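Draswood opens its library of hand-guided robot lessons to schools and small workshops

GANDONWOOD, 29th December. Draswood is very happy to announce that its library of robot lessons, which has been growing steadily since May, is now open to any school, college or small workshop that would like to use it. We have been looking forward to sharing this for quite a while, and we'd like to thank everyone who sat down with us and gave up an afternoon (or a good many afternoons!) to steer an arm through one household job after another.

The library, called Tustorov, holds 3,553 lessons. Of these, 2,831 were recorded by remote control, with a person guiding a simulated arm from a desk, and the rest were taught by hand on a real arm, with the teacher moving it through the task joint by joint. Every lesson keeps the whole path of the arm and the opening and closing of the gripper, along with the small hesitations people make when they are deciding how to take hold of something.
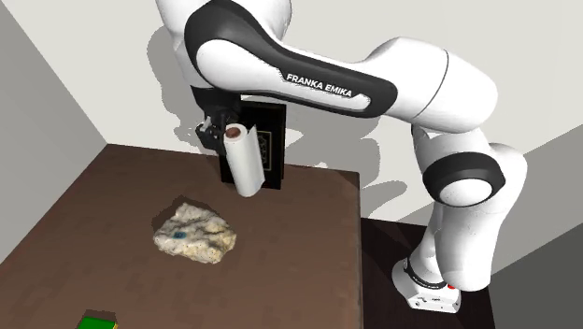 Simulated tabletop work with a paper towel roll

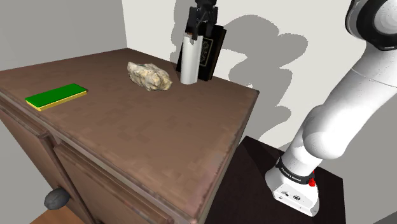

Wijaya, who tried the lessons ahead of the opening, told us that the slow and slightly clumsy recordings had been the most useful ones for beginners, and asked that we please not tidy them away in a later release. We won't! They stay in, and they can be searched for by length.

New teachers are welcome too, and no background in programming is needed. The first 300 places for remote sessions are open now, and each newcomer gets a practice session before anything is recorded. Workshops with an arm of their own can send in lessons taught by hand, using the short guide that comes with the library.

Requests for access and for teaching places may be sent to the Tustorov desk at Draswood, Gandonwood.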